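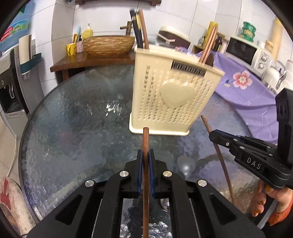
Chapter 4
Small Things That Stand Up: Storing Chopsticks, Spoons and Other Table Tools

When I first taught this course, I used to begin with cupboards and shelves, as most books on keeping house do, and it took me a few years (and some very patient students!) to see that I had it backward. We handle our cupboards a few times a day, but we are forever reaching for a spoon, a pair of chopsticks or a knife, and then we have to find somewhere to put it again.

My old teacher, Canan Kaplan, kept everything of this sort in upright holders, and she had firm opinions about them. A good holder, she said, should have openings in its sides so that air can get in, and it should be heavy enough at the bottom that a full load of long chopsticks doesn't tip it over. I still think she was right, although I'm fonder of drawers than she ever was.

In this chapter we'll look at holders first, then trays, then drawers. You will learn how to pair chopsticks by length and color before putting them away, how to dry wooden ones so they don't warp, and how to divide a holder so that spoons don't end up buried under everything else. Section 4.3 follows Tyson Sandhu's household through a full sorting of 348 pieces, a good many of them without a partner.

Before you read on, go to your own kitchen and take out every chopstick you own. Lay them on the table, match what you can, and set the odd ones to one side. You'll need them for Activity 4.1.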